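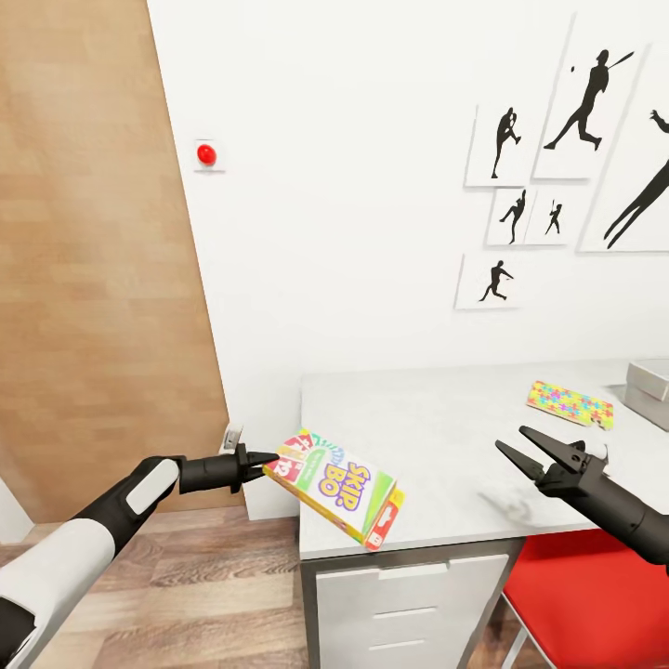
3 min read

Gollcombe robotics club – the sim round

Quick gallery before I forget. May round of the Trostari challenge, all in the simulator this year, same bedroom for every team. Two arms, a pile of board games, tidy what you can. Each run scored out of 100 and you get 60 minutes at the keyboard, which sounds like loads. It isnt.

Eulalia Tapia wrote most of our grasp code, Patricio Olivares did the driving. I did snacks and the score sheet. Rules are the usual ones – a box only counts if it's put down flat, a drop costs you, and no resetting the room halfway through a run. Spare laptop ran the logs.

We named our code Henríquez. Long story, ask Eulalia.
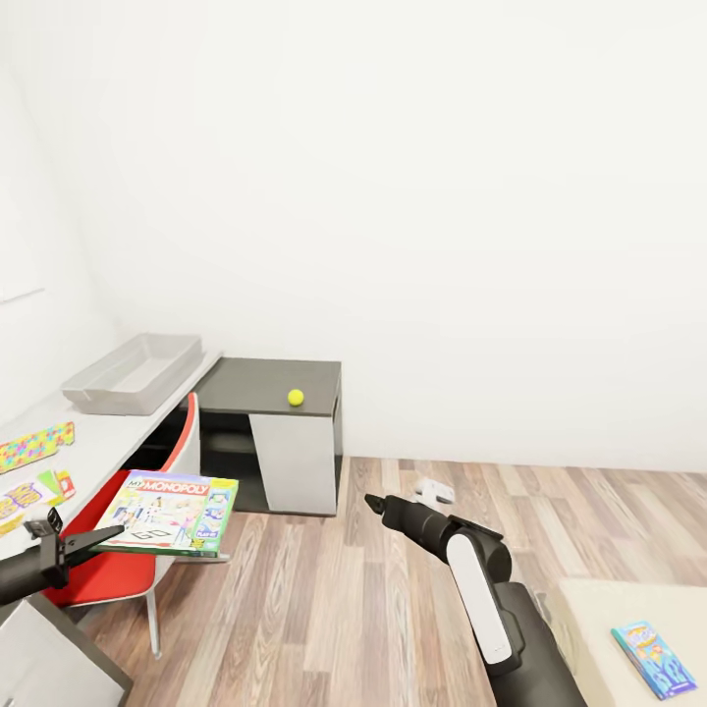 My Monopoly in the left gripper, red chair right behind it. Tennis ball over on the side table.

Big boxes were what we practiced most. Wide lid, thin side, so you have to pick the side and commit. Patricio likes to come in slow and tilt late. Eulalia wants it all scripted. They argued about this for most of April and we ended up with half of each – scripted approach, then hands on for the last bit.

Small square boxes on soft stuff are a whole other problem. Sim cushions don't squash like real ones, so any number we tuned on the club couch was useless. Back to guessing, then 48 lines of settings that only Eulalia can read.

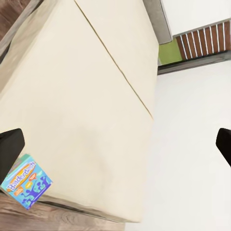

Patricio says the small boxes should be worth more points than the big ones, becuase you get so little to line up on and one bad angle eats five minutes. Ganddale's team told us the same thing over lunch, so maybe we write to the organizers together.

Last one is from the wrist camera work. New this year for us, and still a bit of a mess. Three views to watch and only two eyes.

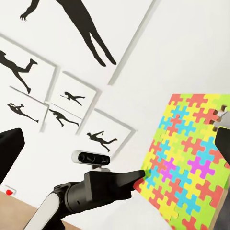 Right gripper tip up close to the puzzle pattern, sensor bar on top. Silhouettes on the wall behind.

Our best run got 50. Ganddale beat us, fair enough. Code goes on the club drive once it's cleaned up – new people welcome, bring a laptop and a charger.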